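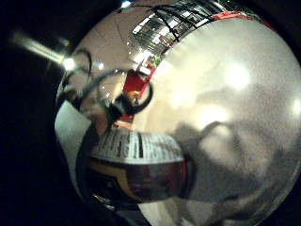 4.2 Equipment planning and cost

Budget first, then the list. The plan for the second phase was drawn up by the first author and Uwe Hollmann over two afternoons and revised once, after the quotes came back. Fixed ceiling from the department, no carry-over into the next year. All orders had to be placed before the end of May.

Grippers. We asked for quotes from Skomach and Petersen. Skomach was cheaper per unit but sells the fingertips only as a set, and fingertips are what wears out. Petersen sells them singly. Over the planned 300 hours of handling the two came out nearly level, so we went by delivery time: nine weeks for Petersen, 12 for Skomach. Petersen it is. Two hand-held units, one spare set of tips, no second charger (regretted already).

Cameras. More difficult. The original plan had one wide-angle camera per gripper and nothing else, and for cartons, cloth and most kitchen goods that is enough. Polished objects are another matter. In Figure 4 most of the view is taken up by a mirrored sphere, and what the camera gets from it is the room: ceiling lights, a bent hand, black cables, a cylinder with a printed label. The label's lettering is curved and mirrored and can't be read. A bright fluorescent tube runs up to the left rim. Very little in such a view says where the surface itself is. We therefore priced a depth sensor as well, and here Ingeborg Schmieder's advice was to wait. Active depth on a mirror finish tends to fail in the same places where the color image does, and the money is gone.

What we budgeted instead:

Polarizing filters for both cameras, plus one spare. Cheap. They will do little on bare chrome, more on lacquer and glazed ware.

Diffuse lighting. Two panels from Rultano with stands. The largest single item after the grippers — also the only one the teaching lab can use when we are not recording.

Cable sleeves and clips. Small sum, left out of the first draft altogether.

A tactile pad for one fingertip, Grondent, on loan for the first quarter with an option to buy. Return shipping is on us and has been entered separetely.

Object set. 51 items, chosen so that the shiny ones are over-represented compared with an ordinary household. Bought locally where possible. Spheres are the worst case and are kept in the set on purpose, they give the upper bound on what reflections do to the tracker.

Reserve. Up to 9 percent of the total, held by the lab and not by the project. Meant for breakage, and for calibration targets, which get bent. If the reserve is untouched by the mid-phase review it goes to the depth sensor after all, provided that a loan unit can be be tested on the full object set first. Staff time is not included in any of the above; see Section 4.3.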